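Stonenard Community Help
Automation and Equipment > Hand-Held Grippers

Slot screws on the hand-held gripper work loose after a few sessions

Posted by Terncombe Workshop Desk
July 25, 2023

Our department operates one hand-held gripper of the Pernamik pattern, unit 2668, with a molded housing and two curved fingers. The unit is in use on most working days. For the past several weeks, the screws that secure the finger carriage have required tightening after every fifth or sixth session. When they are loose, the fingers no longer meet evenly at the tips, and the opening width reported by the software drifts.

We have replaced the screws once, with parts of the same size. The carriage rails were cleaned at that time and showed no visible wear. The loose hardware is kept in a small clear plastic cup on the work table during service, so that nothing is returned to the general stock by mistake.

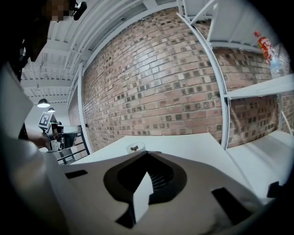

The written procedure supplied with the unit gives no tightening value and does not state whether a thread-locking compound may be used. We would be grateful for guidance on the following points: whether a compound is acceptable where the screws enter plastic, how often the carriage should be inspected, and whether the width reading must be set again after each adjustment.

3 replies

Kyei Equipment Services

Thread-locking compound should not be applied where a screw enters molded plastic directly. Many of these compounds attack the plastic, and the damage may not show for weeks. If your unit has metal inserts, a low-strength grade may be used sparingly on the screw only. Wipe away any excess before assembly.

For carriages without inserts, we recommend the following order of work.

Disconnect the unit from power and remove the fingers.
Take out the carriage screws and inspect each hole under a lamp. A hole with pale, crumbling edges is stripped and the part should be replaced.
Start every screw by hand, turning it backward until it drops into the existing thread.
Tighten in a crossing pattern, in two passes. Stop when the head is seated.
Refit the fingers and close them slowly to confirm that the tips meet.
Set the width reading again at fully closed and fully open.

The last step is required after any work on the carriage, including simple tightening. Our own units are inspected every 60 hours of use. A reading that differs by more than 5 counts from the previous record is entered in the log and the unit is withdrawn until it has been checked.

bench_27

Had the same trouble. Longer screws fixed it.

Terncombe Workshop Desk

Thank you for both replies. Our unit has no metal inserts, and two of the holes have the pale edges described. A replacement carriage has been requested. Longer screws will not be fitted, as they would reach the wiring channel in this version of the housing. The inspection interval has been added to our maintenance sheet, and the unit will remain out of service until the new part has been installed.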